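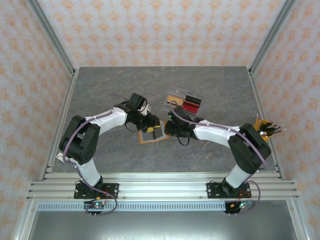

Figure 2. Two robot arms above a gray marble-patterned tabletop, the left gripper holding a yellow tab.

4.2 Release timing and repeat listening

We compared singles issued less than a year after an artist's previous album with singles issued after a longer gap. The listening records came from the Baltitow and Sollville panels, 700 listeners in all, and covered the first 12 weeks of each release. Lead singles drew more first plays after a long gap, but the share of listeners who returned in the second week was nearly the same in both groups.

Ballads behaved differently from dance tracks. They started lower and lost plays more slowly – a pattern also noted by Hulme in her study of Dullholm radio playlists. In the Sollville panel, 11 ballads were still gaining listeners at the end of the period. Guest vocals had no clear effect once tempo was taken into account. Remixes were counted as separate releases, and plays shorter than half a minute were left out.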